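Right, several of you asked how work's going since the robots came in, so a few posts on that. Kettle's on.

For anyone new, I do housekeeping for Momard. Short lets, guest suites, that sort of thing. 28 bathrooms on my list when we're full, and bathrooms are the part your knees remember.

Since November we've had a trial running with a firm called Perkatent. The idea is that the robot learns the sink area first, meaning the top, the basin rim and whatever guests leave lying about. Floors and showers stay with us for now.

What I hadn't expected was how much standing next to it there is! Someone's at the rig while it's at the vanity, and it's slow going. I could do the whole room in 20 minutes and have time to moan about it.

Bathroom practice, robot at the sink:

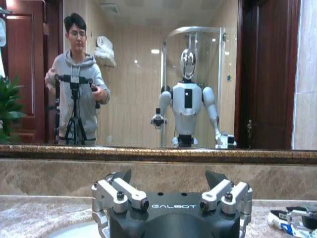
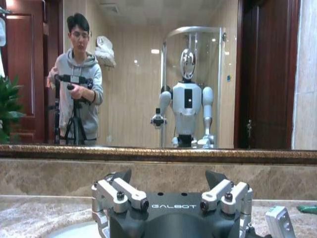
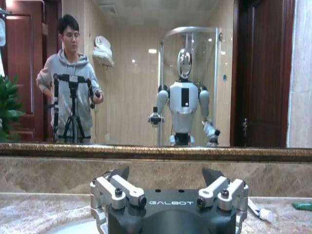 Robot's-eye view over the marble top, with its own reflection in the mirror and our lad in the grey hoodie at the rig.

Marlene Dantas (my supervisor, been here longer than the carpets) was dead against it at first. Now she's the one they ring up to ask how a room should look when it's finished. She wrote them 30 notes on sinks alone. I've read them and I've changed how I do taps, which is a bit embarrassing after all this time.

And that's the bit I keep chewing over. Everything she knows was in her head, and she got it by doing the job. Now it's written down and it belongs to Perkatent as much as to her. She did get a one-off 500 quid for it, after she asked. Twice.

Hours so far: same as before for me. Two of the girls on lates have moved over to the training side and like it, though they say their feet hurt in different places (all that standing still).

My cousin's at Adamczyk, where they got machines in the laundry, and she says the folding went first and then the chatting went, as there was only one of them left in the room. I think about that more than I think about the money.

Someone asked if I'm scared of it. No, mostly I say excuse me to it when I need to get past. Habit.

Meeting about the next stage is at 3pm, with the Zakarness building up for discussion. I've got my questions on the back of a linen sheet and number one is who does the plugholes.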